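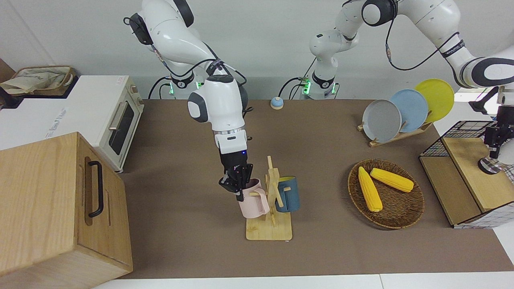 1/ I drive the route between Akside and Budunby five days a week, and I want to write about the traffic wardens at the Radu junction. Many people complain about them this month. I think the complaints mix two different matters, so I will try to separate them.

2/ First matter: the new night shift. Since the start of December the wardens stay until 10 in the evening. Before it was 6. The town announced this on a sheet of paper at the bus station and, as far as I know, in no other place.

3/ So drivers arrive at 8 in the evening, the lights are blinking yellow as always, and suddenly there is a person in the middle of the road with a hand up. I braked very hard the first time. The driver behind me braked harder.

4/ Second matter: the wardens were shouted at, and one was pushed. This was on Sunday, after the football. A man left his car, there were words, and the warden fell against the barrier. I was four cars back. I saw him fall, I did not see the push itself, so please do not quote me for that.

5/ He went to the clinic and was sent home the same evening. I know this from Gobnait Mulcahy, who supervises the wardens on our side of the river. She permitted me to write it.

6/ Gobnait also told me they have 14 wardens for the whole district. Last winter the number was the same, but with shorter hours. You can calculate for yourself how tired they must be.

7/ Now the part where I agree with the drivers. The vests. They are the old ones, and the reflecting stripes are washed out. At night in rain you see the stick first and the person after. I said this to Gobnait and she did not argue with me.

8/ New vests were ordered from Tilatex in the autumn. 700 pieces, for wardens and school crossings and road workers together. They were promised for last month. The delivery has not come, and the depot gives no new date.

9/ Somebody will reply "why do we need wardens if we have lights." The lights at Radu do not know about the trucks. When the ferry comes in, all the trucks turn left in the same ten minutes, and without a warden the buses from Budunby stand there until the last truck is gone.

10/ I kept a small notebook for one week. With a warden, my bus crossed on the first or the second change every evening. Without a warden, two evenings, I waited six changes. It is only my notebook and only one bus, I know.

11/ Yes, I drive a bus. Some of you asked. Line 654. If you were on it on the evening of the hard braking, I am sorry about your shopping.

12/ Senan Brennan from the drivers' union has written a letter to the town. He asks for three things: a warning sign 200 meters before the junction on both sides, a lamp on the pole where the warden stands, and the hours printed at every stop. I signed it. It has 814 signatures now, also from people who do not drive.

13/ You can sign at the ticket window in Akside until the end of the month. The window is closed from 12 to 1. Please write your name so that it can be read, Senan had to throw away a whole page.

14/ And if you come through Radu after dark, please go slower from the gas station. The warden stands a little more to the left than you expect, next to the drain.

15/ Correction to number 2: a colleague writes that the hours were also in the parish bulletin. I do not receive it. Thank you, Piet.

16/ To the person who asks if the man from Sunday was arrested: I do not know. Gobnait does not know also. The police took his plate number and he drove home.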